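Welcome back, everybody, and thank you for squeezing in on a Monday. I promised Maritza Tamayo's section the same notes as ours, so forgive me if some of this repeats what we said in class.

## Drawing the cube, week 3

We begin with a plain box, and I do mean plain. Find the edge where the top meets the front and look at how the color shifts across it. On a red cube the top is often a bit lighter and the front a deeper, richer red, and that one change does most of the work of making it look solid.

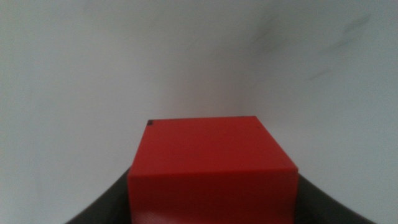

Please mix your two reds before you start (the Briltar pencils blend nicely, but use whatever you have at home). Let the sides of the top draw closer together as they go back, and keep the rear edge nearly straight. Fill one page with 6 small cubes, 16 minutes in all, and don't erase!

## White table, white wall

Next comes my favorite problem, pale on pale. Squint until the table and wall are just two big quiet shapes, then set your darkest darks against them.
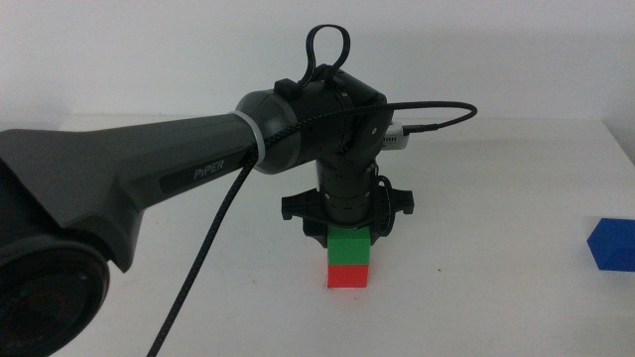
Save the crisp edges for the places you want people to look, and let the rest stay soft. Bring both pages next time, along with your sketchbook and a kneaded eraser.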